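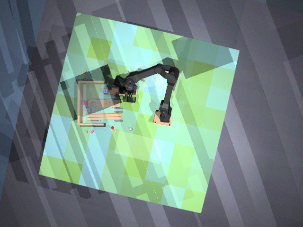 Green and blue patchwork floor, tilted a bit

yammine_jo
Right, does anyone else still sow their tomatoes in March? I've got 25 in pots on the windowsill and they're already leggy, poor things!

Ema4
Too early, mate. I wait till April and mine always catch up.

zorkeo
Disagree with Ema. Mine go in early every year and I'm picking well before next door. Turn the pots daily and they're fine.

yammine_jo
Ooh, will try turning them (starting Monday).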